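3.2 Shelf layout and product grouping

The second part of the study looked at how a small open rack is stocked when the range of goods is narrow and the space is tight. We used the layout first set out in the Hornach survey of corner shops and changed it in two ways. The lowest level was given over to bottled drinks only, and bagged goods were moved to the level directly above. Cartons stayed at the top. The stocking plan was fixed on 2024-08-28 and was not altered after that date.

Wire mesh was preferred to solid board for the rack. Labels can be read through it from more than one side, and a bottle with a shaped base can be set down on it without much care over the exact spot. The drawback is that the base of a bottle may catch on a wire when it is pushed back instead of lifted. Jallow reports the same problem with wire trays in kiosks and suggests lifting in every case, and we followed that advice.

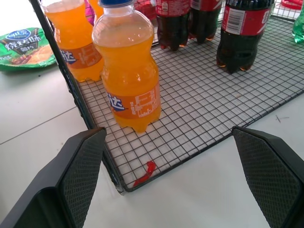
Drinks were grouped by flavour before anything else. Within a group, the first bottles go to the back and the last one is placed forward, with its label turned to the customer. Chaimongkol calls this a "lead bottle" and found that shoppers look for it by colour well before they read a name. Orange and cola drinks are easy to tell apart in this way. Lemon and apple drinks are harder, and in our own pilot, held in December, they were confused 7 times in 1000 short viewings.

Bagged snacks raise a different question. A bag has no firm base, so its position depends on how full it is and on what stands behind it. Bags that lie flat take up more of the shelf than bags that stand, but they show the whole front of the pack. We chose to lay them flat and side by side, one flavour to each place, and to accept a small overlap between neighbours. 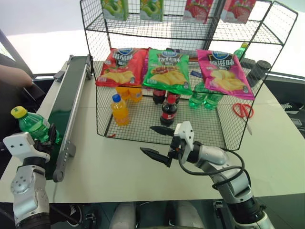 Fourteen of the 17 participants said they could find a named flavour without moving anything. The others lifted at least one bag to see what was underneath. All of them named the drinks level as the easiest to read, although it is also the level that is most hidden by the goods above it. This agrees in part with the Skondusum layout trial, where a low shelf was rated highly as long as the level above did not hang over its front edge.
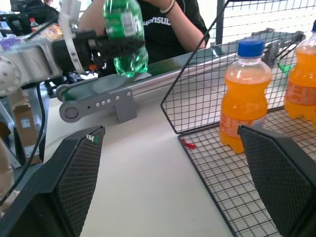

Restocking was treated as a separate task from choosing. A shelf that is easy to read may still be slow to fill, above all when new goods have to be put in behind old ones. In the position shown in Figure 3, the conveyor runs on behind the wire enclosure, and the green bottle is held upright just above the belt. Keeping bottles upright matters more for fizzy drinks than for still ones. Cartons were left out of the restocking task and are dealt with in section 3.4.

Figure 3. Green bottle above the conveyor, with the wire mesh basket to the right.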